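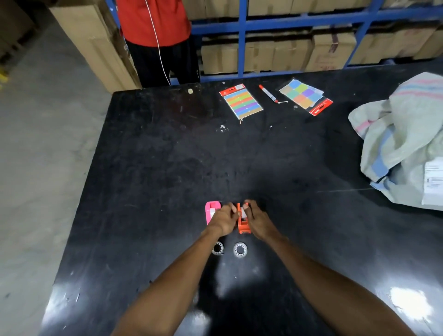
Two tape dispensers, one orange and one pink, with two empty cores on the table next to them.

Why is sticky tape sticky?

Hello again! Noreen here. Last time we did pencils, and a lot of you wrote in to ask about tape. Adom Appiah from Edside wanted to know why tape sticks to paper but doesn't stick to itself so badly that you can never unroll it. Adom, that is a cracking question and I had to go and read up on it.

First, what is tape?

It looks like one thing but it's really a sandwich. The clear bit you can see is a thin plastic film, a lot like the wrapper on a packet of biscuits. Underneath is a layer of glue, and the glue is the clever part. Ordinary glue from a bottle starts off wet and then dries hard. The glue on tape never dries hard. It stays a bit soft and squidgy for years, like very, very thick honey.

When you press tape down, that squidgy glue gets pushed into all the tiny bumps and dips in the paper. Paper feels smooth, but if you look at it through a microscope it's a great big tangle of fibres, a bit like a bird's nest that somebody has sat on. The glue oozes into the gaps and holds on. Scientists call it a pressure-sensitive adhesive. That's a mouthful, but it only means "glue that works when you squash it". So next time your tape won't stay put, give it a good rub with your thumb before you reach for more!

Now for Adom's question

If the glue is so grabby, why does the roll come undone? Because the top of the tape, the shiny side, is made to be hard for glue to hold. On lots of tapes it has a special slippery coating. The glue rests on it quite happily while it's on the roll, and lets go when you pull. Paper has no slippery coating, so the glue gets a proper grip. (This is also why tape loves wrapping paper and then rips the pattern off when you try to move it. I did this to my cousin's present in January and had to cover the hole with a sticker.)

What does the dispenser do?

You could manage without one. My gran did, and she used to bite the tape, which I don't recommend. But a dispenser does two jobs for you.

One is cutting. A tape dispenser normally has a little metal or plastic strip with teeth, like a tiny saw. Tape is strong if you pull it straight, but once there's a small nick in the side it tears ever so easily. Each tooth makes a nick, and the nicks join up. That's why cut tape has a zigzag end. Have a look at a piece and you'll see it. Mind your fingers on the teeth, they are sharper than they look.

The other job is keeping hold of the end. If you've ever lost the end of a roll of tape, you'll know how annoying it is, scratching round and round with a fingernail. In a dispenser the end stays stuck down by the teeth, ready for next time.

And the ring in the middle?

That's called the core. The tape is wound around it in the factory, starting with a huge wide roll that gets sliced into lots of thin ones, like cutting up a Swiss roll. Some cores are cardboard and some are plastic. The core slides onto a wheel or peg inside the dispenser so the roll can spin.

Don't throw your empty cores away straight off. They make good wheels for a junk-model car, or you can stand one on its side and roll it through a tunnel of books. A class at Tulline school collected 300 of them and built a marble run down a staircase, and I am still jealous.

Try it yourself: the sticky test

You will need:
a roll of clear tape
a ruler
scissors
paper, a plastic lunchbox lid, a bit of cloth and a wooden spoon

Cut four pieces of tape, each 30 millimetres long. Fold over one end of each piece to make a little tab you can hold. Press one piece on each of your four things and rub it well. Now peel them off slowly, one at a time. Which was hardest to pull? Which came away with fluff on it?

Take the fluffy piece and try to stick it on the lid. It won't hold nearly as well. The glue is still there, but it's covered in fluff, so it can't touch the plastic. Dust does the same thing.

Once you've finished, try the whole test again with sticky notes. They have a much weaker glue, dotted on in tiny blobs, so only part of it touches the page. You can lift a note off and stick it down somewhere else lots of times before it gives up.

Words to remember
Adhesive: another word for glue.
Core: the ring in the middle of the roll.
Film: the thin layer the glue is spread on.

Send me your results and tell me what you tested. Next time, at Adom's request again, we're doing rubbers, and why the pink ones smudge.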